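Section 5: Caring for the Floor Under and Beside Your Work Table

Now that your Paveretti table is standing on its own legs and the drawers are where you want them, let's spend a little time on the floor. People tend to skip this part of the guide, and I understand why (you've just put a table together and would probably like to sit down at it!). But a pale tile floor shows every crumb and bit of fluff, and a few minutes now and then will keep it looking the way it did when you picked it out.

Before you begin

You'll want a soft broom or a vacuum with a bare-floor head, a dustpan, a flat mop, a bucket and a clean dry cloth. Take your shoes off, or put on a pair you only wear indoors.

CAUTION: Unplug anything that stands on the table and coil the cord on top. A cord left hanging will catch on the broom handle sooner or later.

5.1 Clearing the loose bits

1. Push chairs and bins well back so you can walk all the way around.

2. Get down low and look across the floor toward a window or lamp. Fine fibers that you can't see standing up will show nicely this way.

3. Start beside the table legs and work outward, following the direction of the seams. On a floor laid on the diagonal you'll change direction where the seams meet, and it's fine to take that slowly.

4. Gather what you find into one small pile before you reach for the dustpan.

Dark specks and little fibers are what you'll mostly be dealing with on a light wood-look tile, and they do like to collect in patches, out in the open as much as near the furniture.

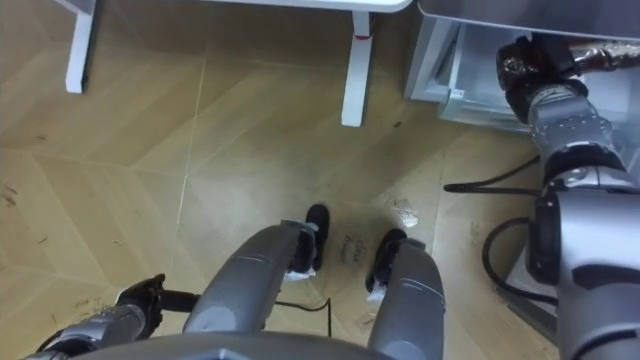

Selim Ateş wrote to us that he goes over the tiles twice, once with the broom and once with a barely damp cloth wrapped around the bristles, and that the second pass always picks up fluff he would have sworn wasn't there. We tried it ourselves and have been doing it ever since, so please consider it a recommended extra step.

5.2 Around the legs and the drawer cabinet

1. Sweep around each table leg with short strokes toward yourself.

2. If you keep a cabinet next to the table, close its drawers fully. A drawer that sits near floor level is easy to bump, and clear plastic scratches more readily than you'd think.

3. Wipe the front of a clear drawer with the dry cloth only.

NOTE: Please don't drag the table to get at a stubborn spot. Ask someone to take the other end and lift it together.

5.3 Mopping

1. Fill the bucket with 5 liters of lukewarm water and add 100 ml of Droten floor soap. For a floor that hasn't been mopped in a good long while, you may use up to 200 ml.

2. Wring the mop out until it no longer drips.

3. Mop along the tiles first, then go back over the grout lines with a little more pressure.

4. Let everything dry for around 2 hours before you bring the chairs back.

CAUTION: Don't let water stand against the table legs or run under the cabinet. Dry those spots by hand.

Once the floor is dry, go on to Section 6, where we'll level the tabletop.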